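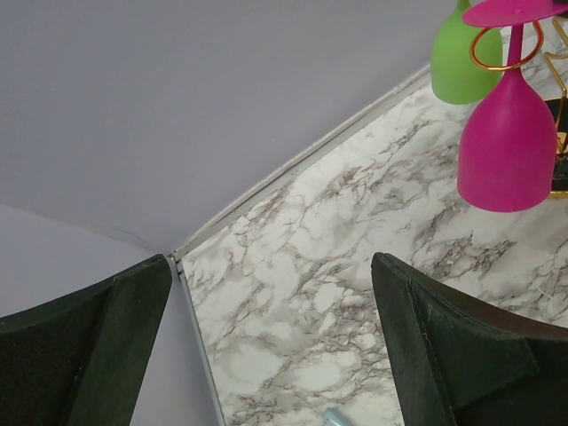 Furnival is looking for people to wipe down a kitchen. The kitchen is ours, the crumbs are ours, and the cloths will be provided. We want to learn how ordinary people clean a worktop when they have been given no instructions, and after two months of watching each other do it we have run out of colleagues with anything fresh to offer. The worktop has a grey and white marble pattern, very good at hiding salt and merciless about beetroot, and it meets the wall at a thin pale grey strip with a dark line along it. That strip is where opinions divide. Régis Pons runs a thumbnail down it. Selina Holzer believes it is best left alone. We would like to hear from the rest of the population.

Posted in December by Sevim Tekin

What you would do

Come to the test kitchen for one session of 60 minutes. You will find the worktop in a state (breakfast, baking or "teenager", depending on the day) and you clear it, wipe it and stop when you think it is done. Afterwards Parveen Hettiarachchi will ask you some questions over tea. They are mild questions. She may want to know why you went left to right, and "I don't know" is a perfectly good answer that we have already written down many times.

Who we want

We have places for 39 people, aged 16 and over. Under-18s need a signed note from a parent or guardian, who may be surprised by the request. You don't have to be tidy. We have plenty of tidy people and would be glad of some who push everything towards the toaster and call it finished.

Please don't apply if you:

- have worked for a firm that makes cleaning products
- get a skin reaction from washing-up liquid
- have done one of our earlier kitchen sessions (sorry, Ginette Vasseur — we know you enjoyed it)

What you get

A shopping voucher, your bus fare, and lunch if you come on the Sunday. You also keep the cloth, should you want it.

When and how

Sessions run in the mornings and late afternoons, with one full Sunday for people who have jobs. To apply, send us a few lines saying when you are free and who does most of the wiping at home. Where two members of a household give different answers to that, we will happily see both of them, separately.

We reply to everyone, though it can take a week.

Search all calls Enter keyword Go

Contact Furnival | © Furnival, all rights reserved | Back to top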